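Talks & Workshops > Kitchen and Table > Speaker Notes
Filed under: Drinks, Home Brewing, Beginners

COLD TEA FOR PEOPLE WHO THINK THEY DON'T LIKE COLD TEA
Notes for the Penosbridge session, 16 September 2026

Open with the tasting cups. Get everyone drinking before I say a word! Then ask for hands: who grew up on the sweet kind, who grew up on none at all?

My own start was a terrible pitcher at Grelummont (boiled leaves, left all afternoon, bitter enough to strip paint). Tell the story fast, it gets a laugh, then move on.

Main point: cold water is wonderfully forgiving. Leaves go in, the lid goes on, and the fridge does the work for 8 hours. I usually start mine at bedtime and it's breakfast tea by the time I'm up.

Amounts: 2 spoonfuls of leaf to a medium bottle. Go to 3 for a roasted oolong, because it can take it and it's gorgeous. Pause here, people write this down.

SLIDES, let them run

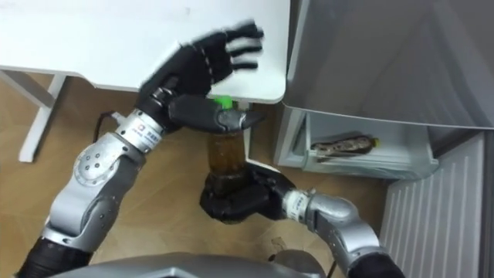
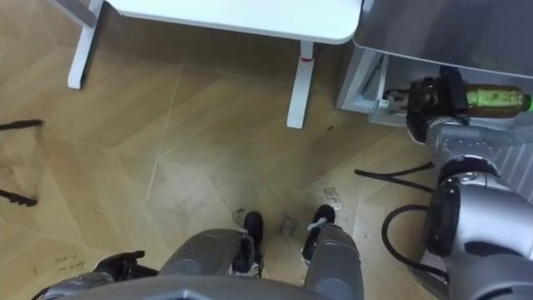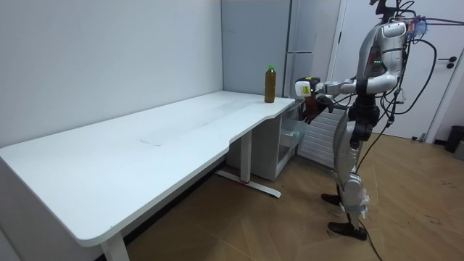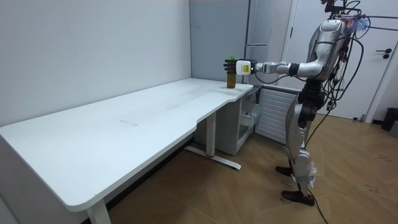 Third slide: bottle with the green screw cap, at the end of the white desk.

Color talk. Pass the sample jars along the rows. Dark doesn't have to mean strong, and the pale green one at the end of the row is the one that wakes you up. Let them guess first!

Storage. Clean bottle, tight cap, keep it cold, finish it soon. If it smells odd, pour it out and make more, it's only leaves and water.

Flavors to try at home: a strip of lemon peel, a few mint leaves, one slice of ginger. Add fruit late or it goes mushy. The Kanimmont group swears by toasted rice and I'm coming around to it, slowly.

Questions I always get: can you use bags (yes), can you reuse the leaves (once, and it'll be lighter), what about sugar (make a syrup first or it sinks to the bottom and sulks there).

Handouts are by the door, 121 printed. The October session at Sveinbjörnsson covers hot tea and pots, so sign up on the sheet if you want in.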